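ロボット工学実習II 講義資料 第9回
実演による動作教示:直接教示と遠隔操作

担当:Cecilia Mahama
改訂:2019-01-04
対象科目:ロボット工学実習II(Brullmont工科学院 制御システム学科)

1. 本回の位置づけ

前回までに、座標値の指定による動作プログラムの作成を扱った。本回では、人が作業を実演し、その記録からロボットの動作を得る方法を取り上げる。英語では learning from demonstration、programming by demonstration などと呼ばれ、訳語は文献により「模倣学習」「実演教示」「見まね学習」と一定しない。本資料では、記録を得る段階を「教示」、記録から制御則を得る段階を「学習」と区別して表記する。

受講者は、第7回資料の手先座標系の定義および第8回資料の把持条件をあらかじめ復習しておくこと。

2. 教示方式の分類

(1) 直接教示
教示者がアームを手で持ち、目的の姿勢まで動かす方式である。関節角はアーム自身のエンコーダから得られるため、教示者とロボットの身体の対応づけを別途求める必要がない。一方、教示者の手や腕がカメラの視野に入りやすく、画像を入力とする学習では、実行時に存在しないものが教示時の画像に写ることになる。また、アームの重量と摩擦が教示者の動きに影響する。重力補償が有効であっても、細かい姿勢の修正には相応の習熟を要する。

(2) 遠隔操作
教示者が操作用の装置を動かし、作業側のアームがこれに追従する方式である。操作用装置には、作業側と相似な構造をもつリーダアーム、手持ちの位置姿勢入力装置、ジョイスティック等がある。リーダアームを用いる場合は関節角を一対一に対応させることができ、特異姿勢の扱いが比較的容易である。力覚の提示がない装置では、教示者は接触の有無を視覚のみで判断する。記録には指令値と実測値の双方を残し、両者の差を後から確認できるようにする。

(3) 観察による教示
人の手による作業を撮影し、その映像から動作を推定する方式である。本実習では扱わない。関心のある者は参考資料のVavmont技報の解説を参照すること。

3. 課題作業:ハンバーガー模型の組み立て

課題では、保持具に立てられた具材を一つずつ把持し、トレイの中で重ねる。具材は形状と厚さが異なり、同じ把持姿勢をすべてに適用することはできない。チーズのような薄い板状のものは指の進入方向が限られ、レタスのように縁が波打つものは接触位置が試行ごとに変わりやすい。バンのような丸みのあるものでは、把持した後の傾きが置いたときの姿勢に影響する。

積み重ねの各段階では、先に置いた具材の位置ずれが次の段階に引き継がれる。したがって、教示者は各段階の終わりに重なりの状態を確認し、必要であれば次の具材の置き位置で補正する。この補正の動作も教示データに含める。

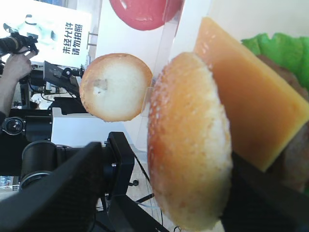
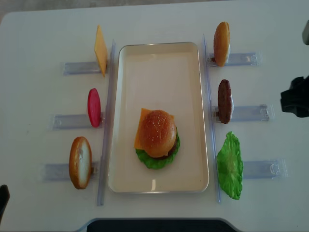 上:手先カメラの視点によるバンの把持 下:トレイと左右の透明な保持具

4. カメラの配置と役割

手先のカメラは、指と対象物の相対位置を近くから捉える。把持の直前および直後の判断に有効であるが、対象物が視野の大部分を占めると、周囲の配置はほとんど読み取れない。また、アームの動作に伴って背景も変化するため、作業に関係のない物が学習に影響する可能性がある。

作業台側の固定カメラは、トレイと保持具の全体の配置を捉える。次にどの具材を取るべきかは主にこちらの画像から判断される。ただし、指先と具材の隙間を見分けるには解像度が不足することがあり、アームが対象物を遮る姿勢にも注意を要する。

両者の画像は同一の時刻基準で記録する。時刻のずれは、低速の移動中には目立たないが、指の開閉の前後では学習結果に直接現れる。

5. 実習手順

5.1 準備
a. 非常停止スイッチの位置と動作を班員全員で確認する。
b. 具材を保持具に立て、配置を記録用紙に記入する。
c. リーダアームと作業側アームを所定の初期姿勢に合わせる。
d. 記録ソフトウェアWumelを起動し、各カメラの画像が更新されていることを確認する。

5.2 教示
a. 記録を開始し、1秒静止してから動作に入る。
b. 接近、把持、引き抜き、移送、載置、退避の順に行う。
c. 具材を落とした場合は手で戻さず、記録を終了して「失敗」の標識を付ける。
d. 各班19試行を記録する。操作者は途中で必ず交代し、操作者番号を記入する。

5.3 データの確認
a. 各試行を再生し、静止区間の過不足、画像の欠落を点検する。
b. 成功した試行のうち12試行を学習用とし、残りは評価用に保管する。
c. 失敗した試行も削除しないこと。

6. 教示の質に関する注意

同一の配置に対して、ある試行では上方から、別の試行では側方から接近すると、単純な回帰による学習では両者の中間の、いずれとも異なる動作が出力されることがある。班内で接近方向の方針を事前に定めておくこと。

反対に、初期配置が毎回完全に同じであれば、わずかな位置の違いにも対応できない制御則となりやすい。接近の方針はそろえ、初期配置には許容範囲内で変化をつける。許容範囲は実習室の掲示による。

長い停止も避ける。教示者が考えている間の静止は、学習後のロボットが同じ位置で止まり続ける原因となる。

7. 提出物

報告書は800字以内の考察を含めて作成し、次の項目を記載する。
・採用した接近方向の方針とその根拠
・把持に失敗した試行の分類
・手先カメラのみを用いた場合に判断が難しいと考えられる段階
・指令値と実測値の差が最大となった時点のグラフ

提出先はKamata棟の実習準備室とする。電子データは班ごとの共有領域に保存し、試行番号を変更しないこと。

8. 次回の予告

第10回では、本回の記録を用いて行動クローニングを行い、誤差の累積について検討する。関節角の時系列を読み込むプログラムを各自用意しておくこと。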